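Re: [Starnport-Bakers] Re: Sandwich loaf that toasts properly

From: Ansel Begay
To: Starnport Home Bakers list
Subject: Re: [Starnport-Bakers] Re: Sandwich loaf that toasts properly

Hi all,

Back at my keyboard after two weeks of company and a very full freezer. Mortimer asked a good question while I was gone and I see it got a couple of quick answers, but I have Opinions on toasting bread (you knew that), so I'm going long. Get a coffee.

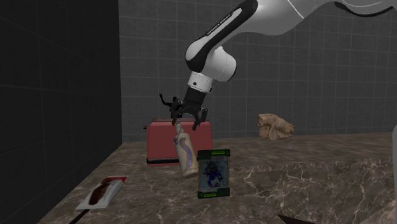
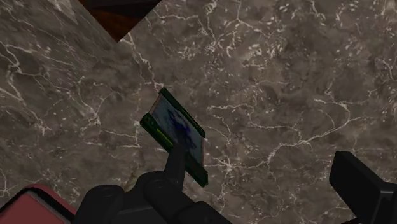

A red toaster, and a lot of marble.

Filed under: Everyday Loaves

On to the bread. I'm leaving Mortimer's message in so the folks on digest can follow along.

Mortimer Haverford wrote:
> Hello everyone, I'm fairly new here and mostly lurk. I've been making
> the Bonberg white loaf from the list recipe archive since June and the
> family likes it fine fresh, but as toast it's a letdown. The outside
> browns too fast and the middle stays kind of damp and gummy. Also the
> slices come out uneven no matter how careful I am, so one end is
> charcoal and the other end is warm bread.
>
> I use all-purpose flour, whole milk, a good bit of honey, and I bake
> it in my grandmother's pan until the top looks brown. We usually can't
> wait and cut it while it's warm.
>
> Is it the recipe or is it me? I'd also like to know whether I should
> be buying bread flour, and if anybody freezes theirs. My wife says
> the freezer ruins bread. I'd love to be able to tell her she's wrong,
> but I'm prepared for the other outcome.
>
> Mortimer

Mortimer, welcome, and please stop lurking! It's a bit the recipe and a bit you, and all of it is easy to fix.

First, the honey. The Bonberg loaf is a sweet, soft bread. Whoever first posted it (before my time on the list) was making it for sandwiches, and for a sandwich it's great. But honey browns fast, and so does the sugar in milk, so when you drop a slice in the toaster the outside gets dark way before the inside has had a chance to dry out any. I'd cut the honey down to a spoonful. You'll still taste it. Then swap half the milk for water. I did it that way for my dad, who likes his toast practically a cracker, and he quit complaining, and if you knew my dad you'd know how big that is.

Second, and I think this is your real trouble: you're cutting it warm. I know. I KNOW. The whole house smells like that and people are standing there with butter. But a warm loaf is still setting up inside, and the knife drags through it and mashes the crumb together, and you get a gummy streak that never quite goes away. Your crooked slices are coming from the same place. Soft warm bread squishes under the knife and you end up steering around it. Let it go completely cold. Better yet, bake in the evening and don't touch it till breakfast. If your family can't stand it, make a few rolls out of the same dough and let them attack those.

Third, "until the top looks brown" is going to get you in trouble with a honey loaf, for the same reason the toast goes dark. The top will look done well before the middle is. I poke mine with a thermometer now and pull it at 200. (Fahrenheit, for our friends up north!) I used to thump the bottom and listen for hollow, and I'm sure some of you can really hear it, but I never could tell one thump from another. If the top gets too dark before you hit 200, lay a piece of foil over it loosely and keep going. And get it out of the pan right away when it's done. I left one in the pan once while I was on the phone with my sister and the sides steamed themselves into wet cardboard.

About the pan. Your grandmother's pan is a treasure and you should use it forever, but do you know how big it is? The old ones run every which way. If the dough only comes up to the rim you'll get a short squat loaf, and if it mushrooms over the top you get those big shoulders that catch in the toaster slots. Fill it with dough a little over halfway and let it rise until it just crowns over the edge. I went the other way and bought a Trimen pan with the sliding lid, and I love it for toast because every slice comes out square. It does take some getting used to. My first one blew the lid halfway open and looked like a muffin trying to escape a mailbox.

Flour. I'd say yes, try bread flour, but finish the bag you have first. All-purpose makes a softer, more cakey slice. Bread flour gives you more chew, and holes that are a little more open, and I like what the butter does in those. What matters more than the flour is kneading it enough. With milk and honey and butter in there the dough takes its time coming together, and it's real easy to quit early because your arms are tired. Mine goes in the mixer until it stops looking shaggy and starts slapping the sides of the bowl. If you're doing it by hand, put on something you like listening to and go longer than you want to. Don't keep throwing flour at it when it's sticky either! I did that for years. I made some very heavy bread for some very polite people.

Slicing. Once it's cold, lay the loaf on its side. It sounds silly, but the side crust is flatter and firmer than the top, so the knife gets a grip and you're not crushing the dome. Long strokes, hardly any pushing, let the teeth do it. Look at the far edge of the blade while you cut, too, because that's the part that wanders. Our old Baptiste bread knife has been through three apartments and a flood and it still goes through crust like nothing. I don't know if they make them anymore. If yours is ripping instead of cutting, it's probably dull, and a cheap new serrated one will do you fine.

I go fairly thick for toast. Thin slices dry clear through and then shatter when you butter them, and thick ones stay soft in the center, which in your case has been the problem, but it won't be once you've let the loaf cool. Try a few thicknesses off the same loaf and see who in the house fights over which.

Now the freezer. Mortimer, I'm sorry to get in the middle of your marriage, but I'm with you. Freezing is great for bread. It's the refrigerator that wrecks it, and I wonder if that's what your wife is thinking of. Bread goes stale faster in the fridge than it does on the counter, but the freezer pretty much stops it where it is. Let it cool all the way, slice the whole thing, and freeze it in a bag with the air squeezed out. I put a piece of waxed paper between every couple of slices, otherwise you'll be prying at it with a butter knife first thing in the morning, and I don't recommend that before coffee. Then it goes straight from the freezer to the toaster. Don't thaw it. If your toaster has a setting for frozen, use it, and if it doesn't, run it once on low and again on whatever you normally use. Two passes works better than one long one on a sweet bread anyway, because the first pass warms the middle through and the second one does the coloring.

Oh, and clean out the crumb tray. I went ages without doing mine and everything tasted a little bit like a campfire.

A couple of other things from the thread while I'm here. Whoever asked about day-old bread: yes, I think toast is better on the second day, and even better on the third. It's lost a little moisture by then and the outside crisps up nicely. By the fourth day I'm thinking about French toast or bread pudding. And for the person making the oatmeal version, soak the oats first! Pour the hot liquid over them, wait until it's cool enough to put your finger in, and then add the yeast. Dry oats will sit in there drinking up your water for hours and you'll wonder why the loaf is so tight.

I haven't tried the potato bread yet, but I want to. If someone has a version that uses leftover mashed (with the butter and salt already in it) please post it, because I've never once in my life had plain mashed potatoes left over.

Here's how I'm making the Bonberg these days, short version. Everything in the archive recipe stays the same except a spoonful of honey, half milk and half water, and bread flour. Knead it long. Let it double, however long that takes in your kitchen (mine is drafty and it takes forever in winter). Shape it tight, really roll it up snug and pinch the seam, or you'll get a tunnel under the top crust and the butter falls through. Let it crown over the pan, bake to 200, out of the pan right away, onto a rack, and then hide it from your family.

I'm baking again Sunday and I'm going to do one loaf with the full honey and one without, and toast them side by side, just because now I want to see it. I'll write back with how that goes. Mortimer, if you try it before then, tell us everything, and say hi to your wife. She's welcome to write in and argue with me.

Ansel

_______________________________________________
Starnport Home Bakers mailing list
To switch to digest or leave the list, reply with the word DIGEST or LEAVE in the subject.
Please trim your quotes when replying.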